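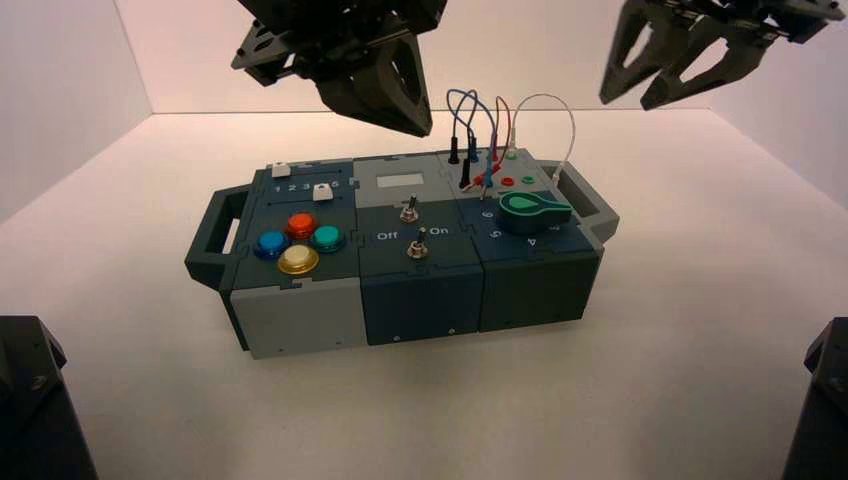 Task board with buttons, slider, toggle switches, knob and patch cables, two grippers above it.

## Does a good score on a task board mean an arm can do real shop chores?

**Kováčik**

We run a small repair shop and are looking at a two-arm cell for end-of-line checks: press buttons, flip a switch, turn a selector, plug in test leads. The integrator (Grollex) quotes results from a board like the one in the photo. My chores are the same in principle, but the panels arrive in 3 sizes and the leads are never where the last person left them. How far does a board result carry over?

**cavus_bench**

Partly. Split it by type of motion.

- Push buttons: solved, if the panel position is known. Travel is short and a small side error does no harm.
- Toggle switches: mostly fine. The lever has to be approached from the correct side, and a bent one will cause misses.
- Slider and rotary knob: reaching the number is easy. Confirming it is harder, so read the electrical output and don't depend on a camera for the pointer.
- Banana plugs: this is where cycle time goes. The plug is rigid but the cable pulls on it, and each loop hangs differently after every move.

Ask Grollex for per-step failures over 300 full cycles with the board shifted between runs. A single overall percentage hides the cable step. We logged 2,927 insertions on our own fixture at Condgate, and nearly all the stops were a lead caught on a neighboring lead – the plug itself went in without trouble once it was free.

Also ask who resets the board. If a person re-coils the cables before each run, that labor belongs in your estimate.

**grollex_user**

We have one. Works OK on buttons. Still do the cables by hand.

**tw_maint**

I would add lighting to the above. A plain white enclosure is kind to cameras. Our bench has a window on one side and the chrome switch nuts flare in the afternoon, enough to lose the lever. A matte hood fixed most of it. Run 100 cycles at your own bench, at 4 p.m., before you sign anything.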